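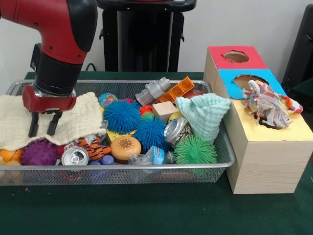
Gripper over the cream cloth, shape-sorter box waiting on the right.

I am so happy with how today went! I've got the logbook open next to my tea and my handwriting gets worse the further down the page I go, always a good sign. We're at 1,389 examples now, counting the ones Teresa went back and relabelled, and 376 of those are cloth. Cloth used to be my least favourite thing in the world. Now I look forward to it - no two folds are ever the same, and the learning system needs to see every silly shape a rag can make.

Witold wants more tries with things bunched up, fewer laid flat. Fair enough. I threw out 11 runs this morning for bad labels (my fault, I'd typed "basket" where I meant "box") and did them over before lunch.
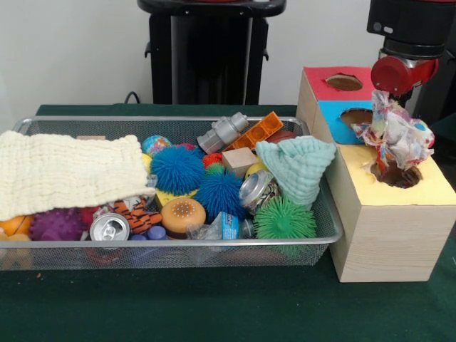 Page last changed: August, 4:40 pm

The flowery one held over the yellow panel is my favourite colour mess of the lot. I love the spiky balls too, the blue ones especially, all those floppy bits going every which way beside a plain wooden cube. Snežana thinks the basket is too crowded for the model to learn from. I think crowded is the whole point! We argued about it happily for most of the afternoon and agreed to train two versions, hers and mine, and compare.

Must remember to ask Carter for more disk space. Cans again tomorrow.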